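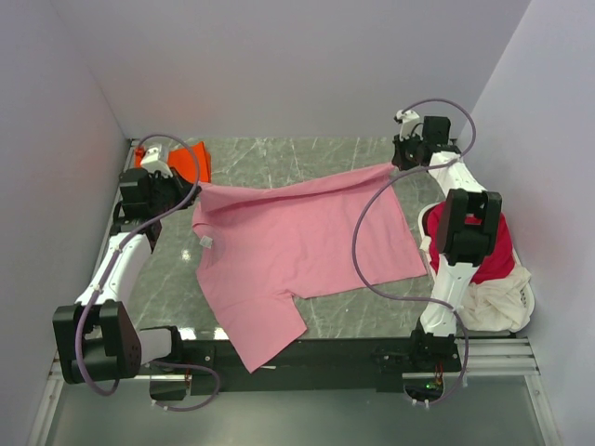
4章 Tシャツをたたむ(Brevel 台での作業)

まず広げる。たたむのはその後。Brevel の天板はグレーの大理石柄で、白い筋が斜めに走っているが、筋を布のまっすぐの目安にしないこと。柄なので向きはばらばら。最初の置き方は雑でよい。ピンクの半袖のように斜めに置かれて、片袖が手前の縁から少し垂れ、右下がギザギザに折れ込んだままでも、ここからで間に合う。左寄りに白い小さな洗濯表示タグも見えている。タグは脇の縫い目についている服が多いので、向きに迷ったら先に探す。

4-1 始める前に

必要なもの
・Brevel 作業台(設置済み、3章参照)
・Gedon かご 1個、たたむ前の服用
・Lie 棚板、仕上がり置き場
・たたむ服

注意:天板の耐荷重は80kg。上に乗らない。かごを載せるのは可。ただし服を広げる場所がなくなるので結局じゃま。かごは台の横の床へ。

注意:乾ききっていない服はたたまない。脇の縫い目と襟を指でつまんで確認。少しでも冷たければ干し直し。

天板は毎回、乾いた布でひと拭き。糸くずは白いシャツに移ります。

4-2 広げる

1. かごから1枚だけ出す。2枚目が袖に絡んでついてくることがある。戻す。

2. 肩の縫い目を左右でつまみ、軽く振る。強く振らない。襟がのびる。

3. 前身頃を下にして天板に置く。襟は奥、裾は手前。

4. 袖を左右に出す。袖の中が裏返っていたら手を入れて直す。後回しにするとやり直しになる。

5. 手のひらで中央から外へなでる。押しつけない。下に折れ込んだ部分は、なでても取れないので一度持ち上げて広げげて置き直し。

次の服は、置くなら奥の隅へ寄せておく。二つ折りか四つ折りのパッド状にまとめておけば、手前の作業にはかからない。くしゃっとしたままでも作業はできる。

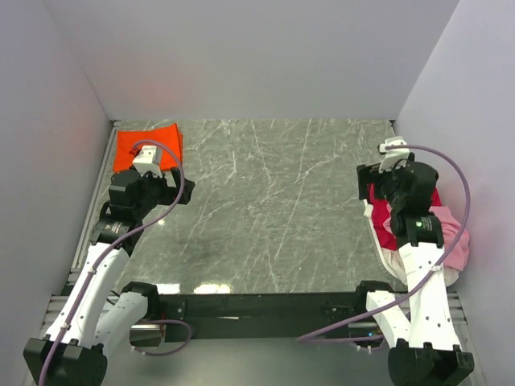
ただし寄せるのは一度に2枚まで。それ以上はかごに戻す。右側に長く伸ばして置くと、右袖を広げるときに必ず当たります。色の濃い服は、乾いていても淡い色の上に重ねっぱなしにしない。特に新品。

4-3 縦に折る

6. 右の肩の中ほどから裾まで、縦に折る。袖も一緒に内側へ。

7. 袖が反対側にはみ出したら、はみ出た分だけ折り返す。半袖ならほとんど出ない。長袖は下へ向けて沿わせる。

8. 左も同じ。できあがりは縦長の帯。幅は棚板に合わせる。Lie の浅型なら帯をもう少し細く。

9. 裾をそろえる。ずれは1枚ごとに直す。重ねてからでは直らない。

よくある失敗
・帯の端がとがる。肩をつまむ位置が左右で違う。手順6からやり直し。
・途中がねじれて細くなる。布の上下を逆方向に引いている。つまんだ手を一度離し、両端を持って平らに置き直す。引っぱって伸ばさない。
・奥の端が立ち上がる。中に襟か袖が丸まっている。開いて抜く。
・端の層がずれて重なる。手前だけ先に押さえたとき。中央から押さえてくだい。

帯が斜めになっても台の上で回せばよい。形が先、向きは後。
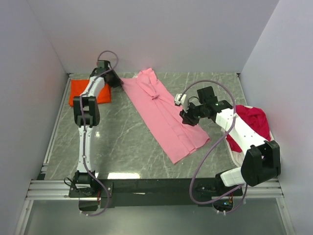
4-4 横に折って仕上げ

10. 襟側から裾へ向けて、3分の1のところで折る。

11. もう一度折る。厚手は二つ折りで止める。無理に三つに折ると棚で開く。

12. 折り山を手の側面で軽くなでる。毛足のある生地は一方向だけ。往復させると跡が残る。

13. 角を確認。下の層が飛び出していたら、指先で角だけつまんで中へ戻す。全部ほどかなくてよい。

角は上の折り返しと下の層がそろう所を見る。上の縁がまっすぐでも下がずれていることがあるので、両方。やわらかい生地だと折り山がふっくら残る。つぶさない。そのほうが取り出しやすい。

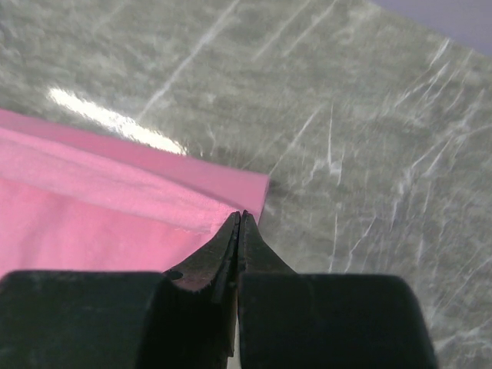

指先で直すときは布の端ぎりぎりを持つこと。深くつかむと折り山まで動く。1mm や2mm のずれは気にしない、見えるのは手前の縁だけなので。

14. 折り山を手前にして Lie 棚板へ。

15. 重ねるのは同じ幅のものだけ。高さ63mm まで。超えたら隣の段。

4-5 片付け

・かごを空にする。底に靴下が残りがち。
・天板の糸くずを取る。粘着ローラー可。こすり洗い用スポンジ不可(柄に傷)。
・水拭きした日は、棚を閉める前に天板を乾かす。
・天板の洗浄には Grinus 中性クリーナー、水1000mlに小さじ1。原液は使わない。

交換の目安:すべり止めシートはたたんだ枚数500枚で点検。端がめくれていたら交換。部品番号は巻末。

タオルと子ども服は5章。ボタンのあるシャツは6章、手順3の向きが逆なので注意。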